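# Trasola Worktop Oil, 500 ml

For wooden tables, worktops and chopping boards

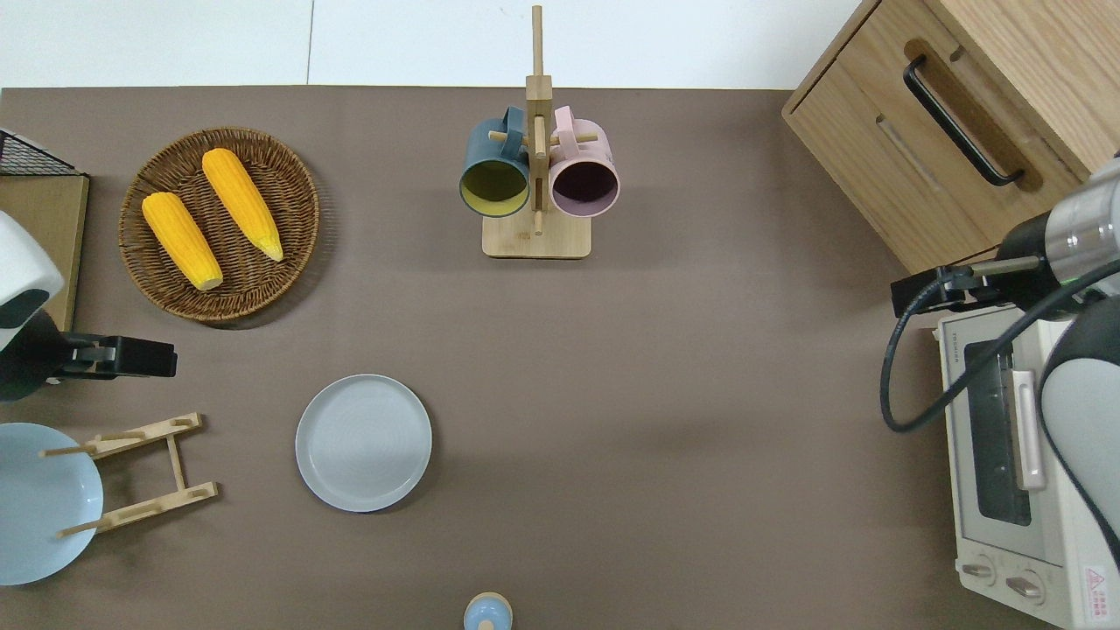 Trasola is a clear finishing oil for bare or previously oiled wood. It soaks into the surface and dries to a low sheen, and it slightly deepens the colour of the wood. Pale timbers such as ash and maple will turn a little warmer. Oak and walnut darken more, so try a patch on the underside first.

The oil is mixed and tinned at our works in Lirkdale. It has no added colour or scent. It smells faintly of linseed while it cures, and this fades over a few days if the room is aired.

## Using it

Sand the wood along the grain, finishing with a 100 grit paper, or something finer if you like a smoother feel. Wipe off all the dust and let the surface dry fully if you have used a damp cloth.

Stir the tin – don't shake it. Put on a thin coat with a lint-free cloth or a flat brush, leave it for 20 minutes, then wipe away everything that has not soaked in. Oil left standing on the surface goes sticky and is a nuisance to remove.

Leave 4 hours between coats. New wood needs three coats, and end grain may take a fourth. A table in daily use usually wants one fresh coat a year. Worktops next to a sink will want it more often.

Keep water off the wood overnight after the last coat. Wait a week before putting hot dishes or wet crockery on it, and use a mat or rack after that as well.

**Warning:** cloths soaked in oil can heat up and catch fire by themselves. Lay them flat outdoors to dry, or soak them in water before throwing them away.

## Not suitable for

- Varnished, lacquered or painted wood, unless stripped back first
- Laminate and veneered chipboard with a sealed face
- Outdoor furniture – use Virker Deck Oil

## Details

| | |
|---|---|
| Product code | 539 |
| Contents | 500 ml |
| Finish | Low sheen |
| Clean brushes with | White spirit |
| Storage | Lid tight, away from frost |

Trasola can go over old coats of Trnka Hard Oil once the surface has been lightly sanded. It should not go over wax. Remove any wax with white spirit and a fine pad, and let the wood dry before you start.

Unopened tins can be returned to the Lirkdale shop with the receipt.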